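Sorter and packer, part time, Levumora reuse store, Barstead

Most adverts for this sort of job promise a vibrant team and a passion for change. We have read plenty of them and we don't believe them either. So we will try to say what the work is, what it pays and why the last person left, and you can decide whether it is worth an hour of your evening to apply.

Levumora takes in unwanted toys and household bits, sorts them and passes them on to families moving into a first home. It sounds simple. People are generous with things they no longer want, and a good deal of what arrives should have gone in the dustbin at their end. We are told by experts in the trade that donors can be "educated". We have put up signs. The signs have made no difference that I can see.

What you would do

Empty the incoming bags and boxes, one at a time, on to the bench. Decide what can be used. Put kitchen things with kitchen things, toys with toys, and anything for hair or skin to one side for Lesego Baloyi to look over. Wash what needs washing. Pack the mixed boxes that go out, so that the heavy things sit at the bottom and the box closes.

You will make a lot of small decisions and some of them will be wrong. A doll with no arm is easy. A jigsaw that claims to be complete is harder, and we don't pay anyone to do jigsaws. There is a written guide, 11 pages long, put together by a consultancy called Pokance, and it is fairly useful up to page four. After that, ask Lesego.

What we want from you

You should be able to stand for a shift, lift a full box to waist height and tell a mixing bowl from a dog bowl. You need to be able to work next to someone without talking all day, or at least without minding if they don't answer. No certificates. We have had applicants with a diploma in logistics and applicants who had run a jumble sale, and the jumble sale people were quicker.

Please don't tell us you are a perfectionist. Perfectionists hold a plastic dinosaur up to the light for five minutes while the bags pile up behind them.

Pay and hours

The post is for 10 hours a week, split over two mornings, and runs until the end of May. It may be extended. I would not plan your summer on "may". Pay is the same hourly rate as everyone else on the sorting floor gets, and Ayanda Hlongwane will tell you the figure by phone before you fill in a single form. Gloves and apron are provided. The tea is provided too — bring your own if you care about tea. 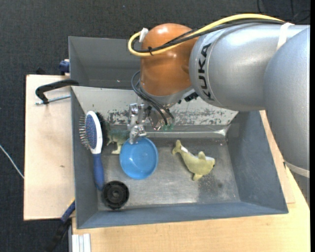 Mixed lots are the part people either take to or can't stand. A bowl, a hairbrush and a toy dinosaur can turn up together, and each has to end up somewhere sensible. If that sort of thing makes you itch to start putting it right, you would probably be fine. If you are already wondering who would put those things in together, you may find the mornings long.

The last sorter, Dumisani Coetzee, left for a full-time job with better money. He has said he is happy to talk to anyone thinking of applying, and we haven't told him what to say.

How to apply

Send half a page on why you want the work and when you can do it. Quote reference 317. No covering letter, no photograph, no list of hobbies. Write to Jytte Mogensen at the Barstead store by 10th January. Everyone who writes will get a reply, including a no if it is a no.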